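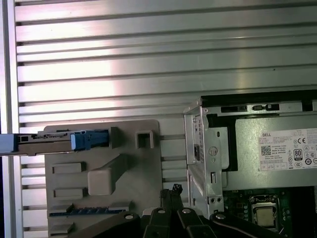

FAQ: Method and results

What does the Urkidgate project study?

We study how a robot arm can learn to service a desktop computer from human demonstrations. The computer lies open on its side, and a molded fixture tray next to it has places for the parts. The policy, which we call Lulent, sees pictures from the wrist and from a fixed camera.

How many demonstrations did you use?

We collected 2,000 demonstrations in total. For a new task we add 200 more and train again from the same starting weights.

Why do you need two views?

The wrist view is good for small details, but the gripper arms cover a part of it. The fixed view shows the whole computer and the tray together – without it, the policy often loses the target when it moves far.
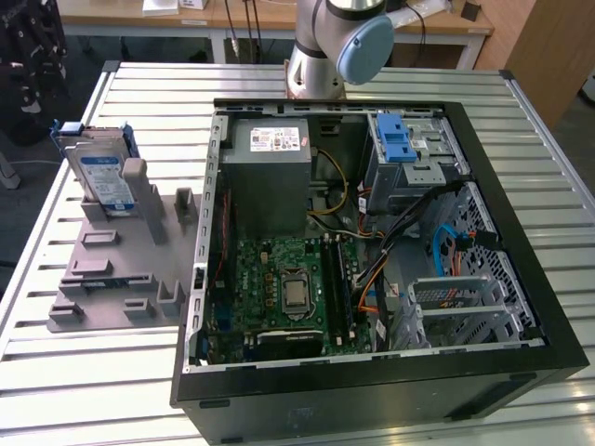
How do you decide that a trial is a success?

A person checks the part by hand at the end of each trial. If it is not fully seated, the trial is counted as failed, also when the robot stopped at the right place.

What is the result so far?

In 100 trials Lulent had 65 successes. Most of the failures came in the last centimeter of the insertion.

Is Skonell the same as Lulent?

No. Skonell is our older method, which used only the wrist view. We keep it as a baseline.

Can I get the data?

The first part will be released in May, together with the training code.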